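Print this article | E-mail this article

We use cookies to remember your settings. By staying on this site you accept them.

Two Grippers, One Arm and a Lot of Dropped Parts

March 2018

The workshop at Kostlow builds small pump housings, and most of the handling is still done by people. Last year the company decided to put one arm on the bench where finished parts are moved from a tray to a washer. The arm, an Amham with a 10-pound payload, was chosen quickly. The gripper took months.

Two models made the short list. The Povix is a plain parallel gripper with flat fingers and an electric drive. The Ndlovu costs $800 more and has fingers that give a little when they touch something. Both bolt to the same wrist plate, so swapping them is a matter of four screws and a cable.

Each gripper was given 2,000 picks. The parts came in two sizes, and half of them had a film of cutting oil left on. On clean parts the two were hard to tell apart. On oily ones the Povix let go more often, mostly with the larger size, until the closing force was turned up. After that it held well, but it left faint marks on the softer castings. The Ndlovu left no marks and was slower to close.

Speed mattered less than the engineers had expected. The washer sets the pace on that bench, and the arm spends part of every cycle waiting.

The camera caused more trouble than either gripper. Mounted on the wrist, it has the fingers in view the whole time, and the first version of the software sometimes took a finger edge for the edge of a part. Shadows caused the same kind of mistake. The team moved much of the testing into a simulator, where light and ground could be changed without stopping the bench. They ran the approach over plain floors, patchy floors and rough ones, with the fingers open and nothing to pick up, and counted every time the software claimed to have found a part.

That work ran through August. By the end of it the false finds were rare enough to go back to the real arm, and the same settings carried over with one change to the exposure.

Kostlow bought the Povix and had soft pads made for the fingers. The pads wear and have to be replaced, which takes a few minutes. The Ndlovu went back to its maker, though the shop has asked to borrow it again when a thinner casting goes into production.
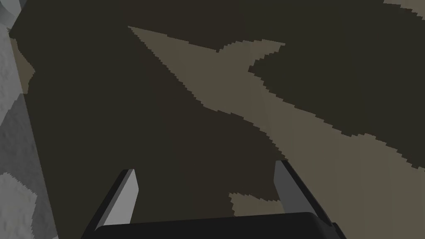
The thinner part will also need a new tray. The present one holds the housings upright, and the new casting is too light to stay put when a finger brushes it. Drawings for a tray with deeper pockets are finished, and the arm will be tried on it with both sets of fingers before the first batch is poured.

Contact us | Copyright 2018 | Back to top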